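작업대 상판

작업대 상판(作業臺 上板)은 조립, 분류, 포장 따위의 손작업을 할 때 물건을 올려놓는 평평한 판이다. 가구 분류에서는 다리나 서랍과 별개의 부품으로 다루며, 상판만 따로 사서 기존 틀에 얹는 경우도 많다. 국내 판매처에서는 '작업판', '테이블 상판'이라는 말을 섞어 쓰는데, 두 말의 구분이 일관되지는 않다.

색상

흰색과 옅은 회색이 널리 쓰인다. 작은 부품이 눈에 잘 띈다는 것이 통상적인 설명이지만, 이는 어두운 부품에만 해당하는 이야기다. 흰 나사받이나 투명한 마개는 오히려 찾기 어려워진다. 밝은 상판이 작업자의 피로를 줄인다는 주장도 판매 안내문에 자주 나오나 근거가 함께 제시되는 일은 드물다. 조명이 바로 위에 있으면 가운데가 하얗게 떠 보이고 모서리는 상대적으로 어두워지므로, 같은 판 위에서도 위치에 따라 물건의 색이 달리 보인다.

표면의 흔적

사용 중인 상판에는 눌린 자국과 얼룩이 남는다. 제조사 에브몬트(Evmont)는 자사 상판을 '흠집 없는 표면'으로 소개하였는데, 어떤 하중과 도구를 기준으로 한 표현인지는 밝히지 않았다. 타데로(Tadero)의 안내서는 긁힘 시험을 3000회 시행했다고 적고 있으나 시험에 쓴 물체의 재질이 빠져 있어 다른 제품과 비교하기 어렵다.
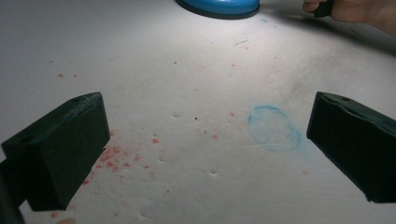

자국과 얼룩이 흩어진 옅은 회백색 작업면. 위쪽에 파란색 둥근 물체의 가장자리가 보이고, 오른쪽 위의 손은 작고 어두운 물체를 집고 있다.

얼룩은 성분에 따라 닦이기도 하고 남기도 한다. 연마 성분이 든 세제로 문지르면 당장은 깨끗해 보여도 미세한 긁힘이 생겨 때가 더 쉽게 낀다는 지적이 있다. 눌린 자국은 닦아서 없어지지 않으며, 시중의 메움제는 색이 맞지 않아 보수한 자리가 더 두드러지기도 한다.

규격과 가격

폭과 깊이에 공통된 기준은 없다. 플렐리츠(Flelitz)의 소형 상판은 폭 839mm, 에브몬트의 대형 상판은 폭 1499mm로 표기되어 있다. 후자를 '1500형'이라 부르는 판매처도 있어 틀에 맞추려면 실제 치수를 재어 보는 편이 안전하다. 내하중 표기 역시 그대로 받아들이기 어렵다. 타데로가 내세우는 275kg은 하중을 판 전체에 고르게 나누었을 때의 값이고, 한 점에 힘이 몰리는 경우의 값은 공개되어 있지 않다.

'전문가용'이라는 명칭에는 정해진 요건이 없다. 2020년 11월 현재 플렐리츠의 목록에는 두께와 재질 표기가 같은 일반용과 전문가용이 서로 다른 가격으로 올라 있다.

같이 보기
작업대
부품 상자
작업 조명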